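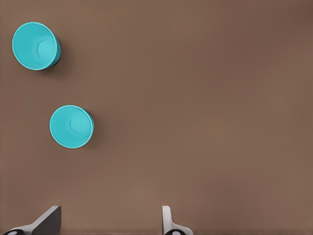

Gwawr Lewis meint, solange ein Arm für zwei Becher länger braucht als sie für den ganzen Abwasch, sei das keine Haushaltshilfe. Für den Alleinbetrieb in der Küche ist der Atano auch nach der Aktualisierung vom November nicht freigegeben. Das Abräumen leerer Becher kann er nach dem folgenden Ablauf übernehmen, wenn jemand in der Nähe bleibt.

4.2 Becher abräumen

Stand: 6. Dezember 2021, Gwawr Lewis

1. Tischfläche frei machen. Besteck, Tücher und Papier wegräumen.
2. Becher vollständig leeren. Zwischen den Bechern so viel Platz lassen, dass ein Finger des Greifers hineinpasst.
3. In der Homen-Oberfläche das Programm "Abräumen" wählen und zuerst die Simulation starten.
4. Prüfen, ob beide Finger den Becher erreichen, ohne den Nachbarbecher zu berühren. Andernfalls Becher umstellen und Schritt 3 wiederholen.
5. Ablageort festlegen und mit "Übernehmen" bestätigen.
6. Den Ablauf am Gerät mit halber Geschwindigkeit starten.

Hinweis: Nach 3 Fehlgriffen hält das Programm an und zeigt Meldung 248. Becher von Hand neu ausrichten, dann "Fortsetzen" drücken.

Hinweis: Ein gelungener Simulationslauf ersetzt nicht die Probe am echten Tisch. Glas, Porzellan und gestapelte Becher sind im Programm nicht vorgesehen. Spülmaschine einräumen und Tisch abwischen bleiben Handarbeit.

VORSICHT: Während der Bewegung nicht zwischen die Finger greifen. Zum Anhalten immer die Stopptaste benutzen.

Weiter mit 4.3 Greifkraft einstellen, Seite 56.

© Bukmont | Kontakt | Nach oben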